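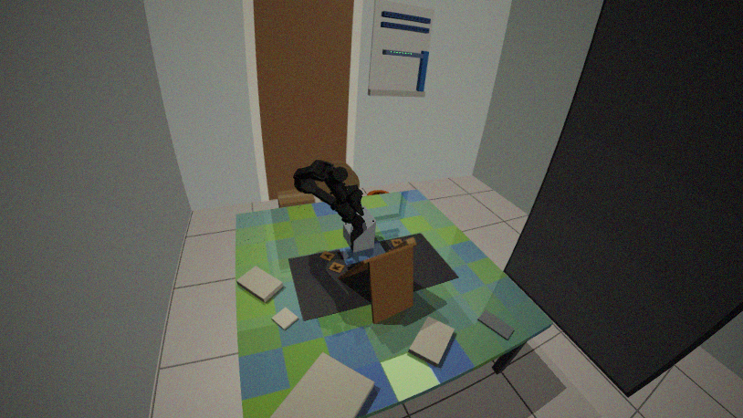 How to clear out a garage in a weekend

The first thing to accept is that a weekend means two full days, and that neither of them starts at eleven. I have done my own garage twice and my mother-in-law's once, and each time the people who turned up at eight with gloves got more done than the people who turned up at noon with opinions.

Before you start

Check when the tip is open. Ours wants you to book a slot for a van or trailer, and the Saturday ones have usually gone by Tuesday. Paint, car batteries and old gas bottles often have to go somewhere else, so look that up too. Arriving with a boot full of half-tins of magnolia and being sent home with them is a low point in anyone's morning.

You will need:

Heavy-duty rubble sacks (ordinary bin bags split)
Work gloves
A stiff broom
Masking tape and a fat marker pen
Dust masks
A tarpaulin, or an old shower curtain
More tea than you think

Step 1: Empty it

All of it. Out on the drive, on the tarpaulin, where the neighbours can form a view. It is tempting to tidy round the big things, and that is how the big things came to be there for nine years. If rain is forecast, do one half at a time and put the cardboard back under cover first.

Take a photo of any shelves before you strip them. You won't want them back as they were, but you will want to know which bracket went where.

Step 2: Sort into four heaps

Keep, give away, tip, and belongs to someone else. The last heap is bigger than you expect. Mine held a roof rack of Fraser's, most of a drum kit, and 26 jam jars that Eilidh Moncrieff had been "coming for" since she moved house.

Send those people a message with a collection date in it. A polite one. Then, if the date passes, treat the thing as yours and move it to another heap.

Don't open boxes of photographs or letters on the first day. Tape them shut, write SUNDAY on the lid and carry on.

Step 3: Sweep, then look at the walls

Sweep from the back to the door, with the mask on. While it's empty, check for damp along the bottom of the walls and at the corners of the door. A white powdery bloom on brick is salt, and it means water has been coming through. Brush it off and find out why before you stack anything against it. A blocked gutter is the usual answer and the cheapest.

Step 4: Get things off the floor

Freestanding metal shelving is fine for most garages. Heavy things go at the bottom, things you use every week at waist height, Christmas at the top. Fix the unit to the wall even if the leaflet says you needn't.

Long tools hang from hooks. Bicycles hang too, if you can lift them; if you can't, give them the spot by the door and stop pretending.

Label the end of each box as well as the lid. "Misc" is not a label.

Step 5: Get rid of the rest the same day

The give-away heap has a way of creeping back indoors overnight. Load the car before supper on Sunday, even if the charity shop is shut until morning.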